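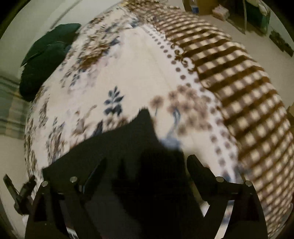
Cuiping Ren meint, die Zahl der Demos sei gar nicht der Punkt, man solle lieber zählen, in wie vielen Wohnungen aufgenommen wurde. Kam gleich als erste Mail auf meine Ankündigung, dass ich zum Labortag fahre. Habe die Frage also mitgenommen.

Labortag Cladorberg, 2. März 2024, Halle 2, Einlass mit Verspätung. Notizen aus dem Zug, bitte nachsichtig lesen.

Thema war Lernen aus Vorführung mit Handgreifern. Also kein Roboter beim Aufnehmen, ein Mensch führt den Greifer, Kamera sitzt am Gerät, später wird daraus eine Steuerung für den Arm trainiert. Projekt heißt Turnesard. Schwerpunkt dieses Jahr: Stoffe. Decken, Bezüge, alles was sich wölbt und Falten wirft. Gemusterte Ware ausdrücklich erwünscht -- Blumen, Karos, Punkte, weil einfarbiges Tuch in der Auswertung zu leicht war.

Zahlen vom Aushang: 804 Vorführungen, 59 Wohnungen. Ziel bis April sind etwa 2.000. Ergebnis bisher: gleiche Menge Daten, aber auf mehr Wohnungen verteilt, gibt deutlich mehr gelungene Griffe auf unbekanntem Stoff. Kurve flacht bei wenigen Wohnungen schnell ab, egal wieviel man nachlegt. Genau Cuipings Punkt. Habe ihr das noch aus der Halle geschrieben.

Schwach ist die Methode beim Verdecken. Schwarze Finger vor dunklem Stoff, da verliert die Schätzung der Greiferstellung den Halt. Hao, so nennen sie ihr Auswerteprogramm, wirft solche Abschnitte inzwischen raus. Wie viele, wollte man nicht sagen. Schade. Auch das Weitwinkelbild verzerrt am Rand stark, Muster werden dort gestaucht. Entzerren bringt laut Vortrag wenig, das Netz lernt es mit.

Durfte selbst mal ran. Schwerer als gedacht, Handgelenk nach ein paar Minuten lahm. Man greift automatisch zu schnell -- der Betreuer bremst einen dauernd.

Zweiter Teil, Vorführung am Arm, fiel bei mir kürzer aus, Anschluss nach Vondenden. Einen Durchgang gesehen, Decke am Zipfel gefasst und umgeschlagen, beim zweiten Versuch. Beim ersten daneben.

Folien sollen noch online kommen, trage den Link dann nach. Parkplätze übrigens hinterm Gebäude, nicht an der Strasse, da wird abgschleppt.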